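Buy the Smaller Bin

I have an opinion about trash cans and I am going to get it out before my lunch break ends.

Buy the smaller one. For the kitchen, for the bathroom, for the spot by the desk. Whatever size you were about to put in the cart, go down one. Maybe two.

I know how it sounds. Everybody wants the big one. The big one is a grown-up purchase. Pedal, soft lid, a hidden compartment for the spare bags. We had a big one for years, a Hatus, tall as a kitchen stool, and I was proud of it the way people are proud of a grill. It held a full week. Which was the problem! A full week of what? Coffee grounds from the start of the week, sitting under everything else in June. Chicken wrap. Half a melon someone gave up on. You lift the lid and the whole week says hello.

And then the lifting. A big bag, packed down by four people who each figured one more carton would fit. It sticks. There's suction, you pull and the bin comes up with it, so you put a foot on the base, and now you're on one leg in the kitchen wrestling a bag that is already stretching at the corner. I have had one go on the stairs. Third floor, between landings. I will not be going into it.

So, small bin. Small bag. Out it goes every evening or near enough, one hand, on the way to something else.

The argument against, and I've heard it a lot, mostly from my neighbor Eckhard Thiele, is bags. You'll use more bags. More plastic, more money. Eckhard did the sums for me on the back of a parking notice and came up with 3,939 bags over what he considers my remaining years in the building. I don't know what he did to get that. He used one a day for part of it and then switched. But fine, take the number. The bags are tiny. Thin as anything. Put a small one next to the sack we used to buy and it's a sandwich next to a sleeping bag. I also don't use a new one each time, if it's only paper and a teabag wrapper I tip it into the bag by the door and the liner stays put. Eckhard doesn't accept this. Eckhard rinses his liners and hangs them over the tub, so we are not going to agree.

Where he does have a point is fit. A small bin with a bag that's too small for it is misery. The rim lets go, the bag slides down, and you're fishing it up past a banana peel. The bag wants to be a good bit bigger than the bin so there's enough to fold down over the outside. A proper cuff. A hand's width if you can get it. Elcombe's used to sell a roll that did this nicely and then they changed them, shorter, same price, and thought we wouldn't notice. I noticed. I bought the last of the old kind at the Dratbridge store and they lasted until spring.

Drawstrings, yes. I was against them, I thought they were for people who couldn't tie a knot. I was wrong and I've said so at home. Get the drawstring, keep the string on the outside when you fold the top over. Then give the thing a shake first, properly, get some air in it. A bag put in flat stays flat, and the first apple core drops onto the top of it and everythng after that piles up on a little plastic shelf halfway down.

Tile floor helps too. Put your bin on tile if you have any. Carpet under a trash can is a decision somebody made once and the rest of the family lives with.

Fresh bag in, old bag out, both in the same trip across the room.

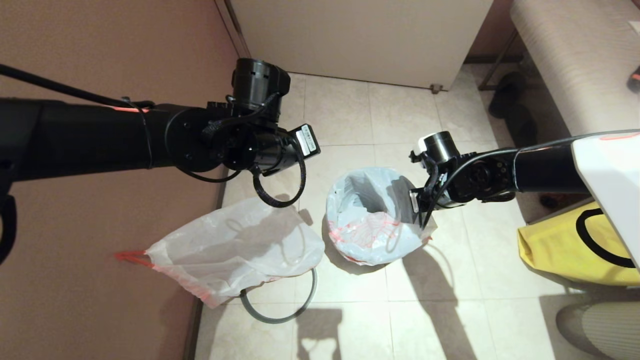
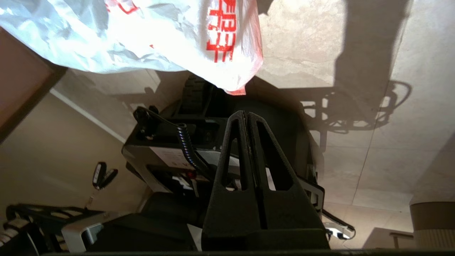
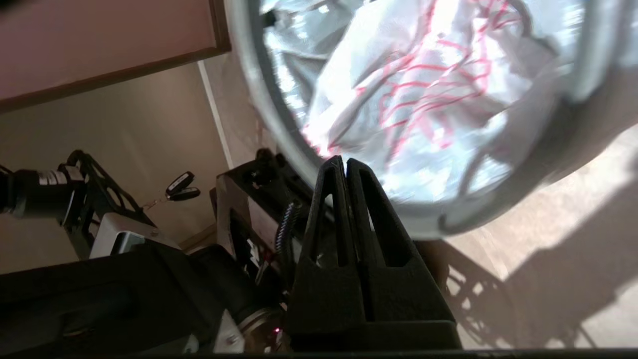
Anyway, the other thing people say is that it's a chore every day instead of a chore once a week. Sure. But the weekly one never got done weekly, did it. It got done when someone lost. We had a whole silent contest going in our house, who could balance the last yogurt cup. My son was gifted. With the small bin there's no contest, it's full, you can see it's full, even a teenager can see it. And the job is so short there's no time to build up a grudge.

There's a Buschmann model I keep getting shown ads for, with a sensor in the lid and an app, room for a month by the look of it. Over 3,000 reviews. I read far too many of them. People love it for the first bit and then they write in about the smell. Well yes. You bought a bigger place to keep it.

Eckhard has the Buschmann, by the way. He got it used. The lid opens when the cat walks past, and he's asked me twice now if I know anyone with room for it. I told him to try the people on the ground floor, they have a shed and they aren't fussy. He still wants it washed out before it goes, and he wants to borrow my hose to do it, so thats my evening.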